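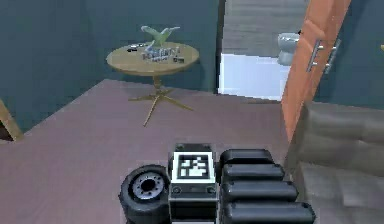 Run 452

The room loaded at nine, and I was in love with it before I had touched the controls. Pink floor! Teal walls, a gray sofa, an orange-brown door standing open on a bathroom, and a round table with a pale green bird on it, wings out.

"Pick up the bird," said the task line. "Put it on the sofa."

I work the evening shift for Sudotmont, from my kitchen. They make up the rooms and I move the hand through them, and every run I finish goes into the pile that the learner trains on overnight. It wants 959 runs of this one task before March. Each has to be a little different, so the bird shifts around the tabletop between runs — a few inches, a quarter turn — and I come at it fresh.

I rolled forward. You have to watch the white box in front of the bird, which loves to go over. On run 449 I knocked it to the floor and kept recording, and the note came back from the Narnton office in capitals: MORE OF THESE. They wanted the fumble, and they wanted the bit where I backed off and tried again. I have never had a job where my mistakes were so welcome.

This time I went around the left side, slow, lifted the arm high and came down over the wings. The fingers closed. The bird tipped, slid, and held. I said "Ha!" out loud to my kettle.

Then the turn, the long roll back across all that pink, and the cushion coming up under the hand. I let go and the bird sat there facing the door.

"Saved," said the screen. "Would you like to see the learner's attempt?"

It had never asked me that before. I pressed yes so hard the desk shook.

Same room, same table. The hand rolled forward with nobody on the controls, and at the white box it stopped. It swung out around the left side. It lifted higher than it needed to, the way I do, with the small wobble at the top that I have been trying to get rid of for 70 shifts.

It missed the bird completely. It backed off and tried again.

I put the kettle on and loaded run 453.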